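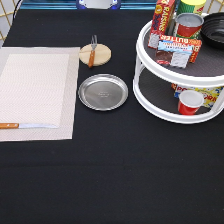 Mantel negro, salvamanteles y cuchillo.

Hilo: Brarkier contra Nolia, pruebas periciales

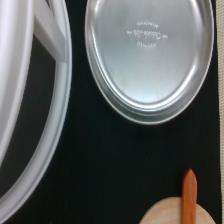

Cù
Moderador del subforo Litigios cripto

1 de marzo de 2026. Brarkier pide excluir el peritaje sobre el token Sundus. El escrito tiene 36 páginas y 2 anexos. Alega que el perito no identificó los 400 monederos de la muestra.

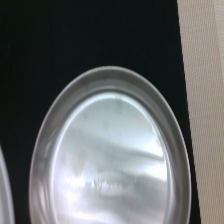

tasador_k: No comparto la lectura. La falta de identificación afecta al peso de la prueba, no a su admisión.

Cù: Depende. Sin las direcciones no se puede replicar el cálculo.

hash_sur: En noviembre se aportaron bajo sello.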